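Planden Simulation Practice Gallery: Kitchen Set

Published Dec 6, 2018

Planden is a set of house rules for building, running and recording robot arm tasks in simulated rooms. Tridholm and Ocampo both work from the same text, and this page covers the kitchen part of it. Rule numbers match the current draft.

Rule 4 covers small, awkward objects held in a two-finger gripper over a stone counter. Both views are renders of the kitchen set.

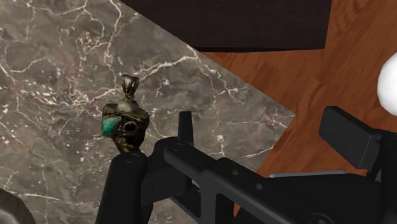

Close view at the gripper, with the bronze figurine and the marble top.

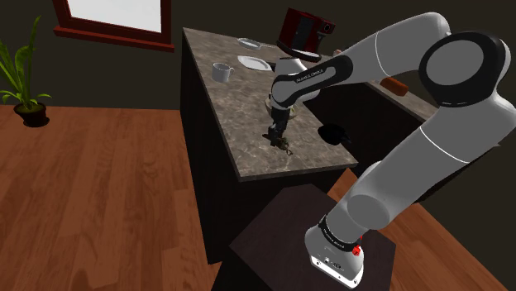
Wide view of the island, with the arm on its pedestal and the gripper pointing down at the counter.

Bivico disagreed with Rule 4 in the September review. Its reply was that a close view alone should never decide whether a grasp is accepted, that the wide view has to be checked at the same time step, and that the draft left this to the operator's judgment. The rule now requires both views for every grasp that is marked as accepted. Tridholm asked for an exception for very short runs and did not get one.

Notes that go with the kitchen set:

Camera views. Save a close view and a wide view for each run. Do not move either camera between runs in the same batch. If a camera has to be moved, start a new batch and write down the change.

Batch size. A batch is 200 runs. Out of each batch, 16 are reviewed by a person from the other site. Reviewers may not swap a run they were given for another one.

Contact. A finger passing through an object or the counter fails the run, even when the object ends up in the right place. Failed runs stay in the batch and keep their numbers.

Textures. Busy stone and wood grain are allowed and encouraged. Plain gray surfaces are for setup only, and results from them are not reported.

Speed. Slow the arm for the last 20 millimeters above a surface. The limit is set in the task file and is not to be changed by hand during a run.

Naming. Use the object names in the shared list. "Misc" is not a name. Ocampo keeps the list and adds new entries on request.

Rule 11, on retries, is still being rewritten. Until the new text is posted, record every retry as a separate run.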